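Kamora Long-Haul Footrest and Lumbar Set: Notes After Two Flights

I bought the Kamora set in May for a trip from Plollevach to Macapagal with one connection, 26 hours door to door, all of it in economy. The set consists of an inflatable lumbar cushion, a footrest that hangs from the tray table arms, and a drawstring pouch. I paid 3684 pesos including shipping. The cushion and the footrest are sold separately, but the price of the two together was lower.

Weight and packing. The set goes into the outside pocket of a 24-liter daypack with a water bottle on the other side. Rolled tightly, the cushion is the size of a pair of thick socks. The footrest straps do not roll well. I folded them flat and put them in the laptop sleeve.

Lumbar cushion. It inflates through a twist valve and reaches a usable firmness after seven breaths. The valve lets air out in small amounts, so the fit can be adjusted while seated. Cabin pressure changes matter. A cushion filled at the gate is too hard at cruising altitude and has to be bled, then topped up on descent. It lost no air that I noticed over an eleven-hour leg. The cover is brushed polyester, removable, and gets warm after the third hour.

Footrest. Installation takes a minute if the person in front has not reclined. The buckles are plastic and hold their setting with both feet in the sling. With the seat ahead reclined, the sling hangs too close to the shins and I had to shorten it by two notches. On the second leg, a crew member asked me to take it down for meal service. Check with the airline before relying on it, as some do not allow anything attached to the seat.

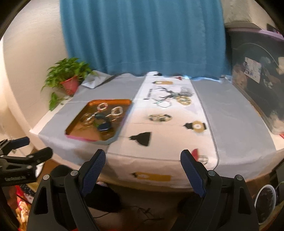

Natalia Gallegos wrote in under the first version of these notes that her footrest slipped one notch every couple of hours on a night flight, and that doubling the strap back through the buckle fixed it. She is five foot two and keeps the sling at its highest setting, which may load the buckle differently. I tried her method on the return trip. It holds, but it makes quick removal harder.

Comparison. Sivaprasad Iyer lent me his Larallow cushion for the return. The Larallow is foam, so it needs no adjustment for altitude, and it supports the lower back more evenly. It is also four times the volume and has to be clipped to the outside of the bag. For a flight under six hours I would carry neither. Over ten hours, the Kamora is the one I would pack. 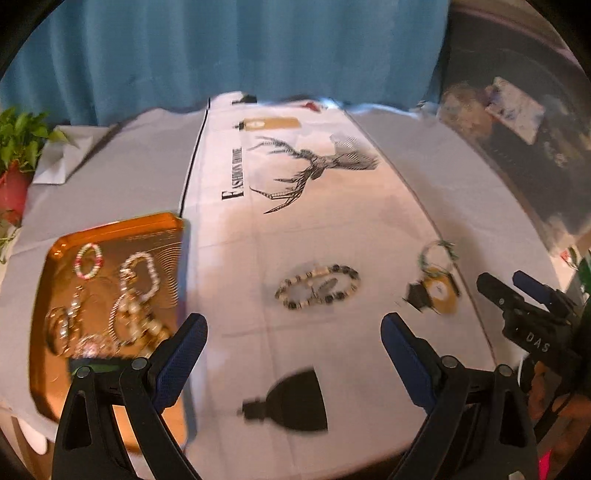 Cleaning is simple but slow. The cushion cover can be machine washed cold and air dried, and the bladder should be wiped with a damp cloth and left open at the valve overnight. The sling is hand wash only. Lay it flat on something with a raised rim, such as the shiny orange-copper tray here, so that the drips do not run onto the table. Mine was still damp at the seams the next morning. Do not hang it by the straps, which stretch when wet.

Faults. The pouch drawstring frayed on the second flight. The instruction card gives strap lengths for a seat pitch of 31 inches and says nothing about exit rows, where the footrest cannot be used at all. The valve cap is not tethered, and I spent part of the descent looking for it under the seat.

Rating: cushion 4 out of 5, footrest 3 out of 5, pouch 2 out of 5. Replacement valve caps are listed on the Kamora site but were out of stock when I checked.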